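Community payback site check, Prevcombe allotments and the Branent store
Checked Sep 25, 2020, with my comments under each item

I supervise people who are working off unpaid work hours handed down by the court, and twice a year I go over our site with a checklist before the next group starts. A few readers asked to see a filled-in one after my August post, so I've typed it up more or less as I wrote it, grumbles included. I've left out anything that would identify the people on the orders (they're serving a sentence, they don't need to be on my website as well).

SECTION A: ARRIVAL AND SIGNING IN

A1. Sign-in sheet out of public view
Pass. It used to sit on the windowsill where any dog walker could read the names, which I moaned about for months. It's in the lidded tray inside the door now. Lovely.

A2. Identity checked against the court order
Pass, with a comment. Dorin Moldovan covers mornings and he asks each person to say their own date of birth instead of reading it out and waiting for a nod. Do it his way please! We once had a lad's cousin turn up in his place and get as far as the wheelbarrows.

A3. Hours recorded at start and finish
Needs work. The start times are all there but I found gaps in the finish column. If somebody was given hours by a judge they have every right to see each one counted, and if we can't show when they left, we end up arguing about it at the review. Fill it in before they walk out of the gate, even if it's chucking it down.

A4. Emergency contact for each person
Pass.

SECTION B: THE STORE

B1. Tools counted out and counted back
Pass. The painted outlines on the back wall have made a huge difference, you can see a missing pair of loppers from the doorway.

B2. Blades and saws locked separately
Fail. The cupboard locks all right, but the key was hanging on a nail beside it. I've taken the nail out. The key goes on the supervisor's belt from now on, and yes, that includes the ten minutes when you're having your tea.

B3. Fuel and strimmer line
Pass. Can is labelled, cap tight, nothing stacked in front of it.

B4. Shelving fixed to the wall
Needs work. The left-hand unit rocks if you lean on it. Daseo, who put the shelving up for us, have said they'll come back and refix it. Heavy stuff on the bottom shelf until then.

B5. Lights and switches
Pass. The tube over the bench flickers when you first put it on and then settles down. I've asked for a new one anyway.

SECTION C: CLOTHING AND KIT

C1. High-vis, gloves and boots in enough sizes
Needs work. Plenty of medium everything, as ever, and hardly any small gloves. Somebody working in gloves two sizes too big is going to drop a slab on their foot sooner or later. I've ordered small and extra large and told them to stop sending medium.

C2. Kit washed between groups
Pass, just. The vests were clean but they'd been put away in a heap, so you couldn't tell at a glance which ones had been done. Fold them, or at least use the two bins, one for clean and one for worn.

C3. Own clothing suitable for the job
Comment only. We don't supply trousers or tops, people come in their own, and I'd much sooner have a word at the gate than send anybody home and cost them a day's hours. No long scarves near the shredder, no loose drawstrings, nothing you'd cry over if it got creosote on it.
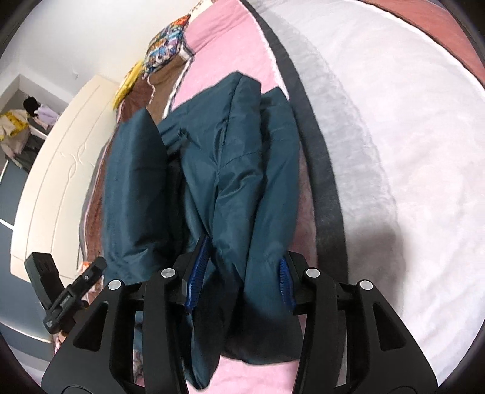

Dark teal garment on a bed, smooth fabric and plenty of creases.

C4. First aid kit
Fail. Two eye washes out of date and no large dressings at all. Replaced the same afternoon out of the spare kit in the van, so the van now needs restocking. Somebody remind me.

SECTION D: THE WORK AREA

D1. Paths clear
Pass. The bottom path is still slippery by the water butts and I'd like grit on it before the frosts.

D2. Public kept away from the strimming
Needs work. We've got barriers and we've got signs, and they were leaning against the hedge doing nothing. Plot holders will walk straight through the middle of a job to get to their beans, bless them, so put the barriers across both ends and have one person watching.

D3. Welfare: toilet, water, somewhere dry to sit
Pass. The kettle has been tested. The bench in the shelter has had its loose slat screwed down, which I'm very pleased about as it got me in the back of the leg last time.

D4. Supervisor can be reached by phone
Pass at the top end, no signal at all behind the Branent store. Use the landline in the store and don't send anyone to work alone down there.

D5. Complaints notice on display
Pass. It has the office number and explains how to complain about the work or about one of us. I rang the number to make sure, and got through after a bit of a wait.

ACTIONS FROM THIS CHECK

Refix left-hand shelving: Daseo, date to be agreed
Supervisor to carry blade key: done
Small and extra large gloves: ordered
Restock van first aid kit: me
Grit for bottom path: me, with Dorin
Finish times on the sheet: everyone, every day

Overall I'd call it a decent result with two fails, both put right on the day. The blank form is the same one as last year except that I've added D5. If you run a similar site and you've got a better way of recording finish times, leave me a comment underneath, as I'd like to sort that one before the spring check.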